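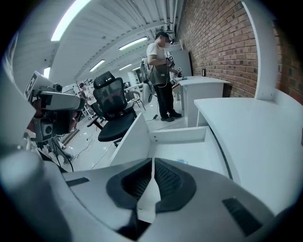 What does a student team need to decide before it begins a robot project? It must agree on one task, on who will do each part of the work, and on how the results will be judged.

Chapter 2
Planning the Studberg Project

The course project runs for one term and carries 62 points toward the final grade. Students work in pairs. One student performs the task with a hand-held gripper while the partner keeps the written log, and the two change places halfway through each session.

This chapter follows a pair from an earlier class, Yiğit Canpolat and Hui-mei Lo, who chose drawers and cabinets as their subject. Their log, reprinted in Appendix A, lists 1055 attempts. More than 99 were set aside after review, mostly for incomplete notes.

Read Section 2.1 before the first lab meeting. Bring a signed safety form.

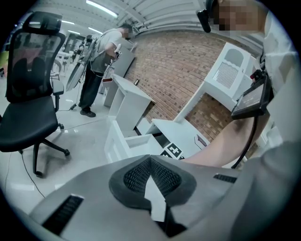

2.1 Choosing a Task

A suitable task has a clear start and a clear finish. Write both in the log before the first attempt.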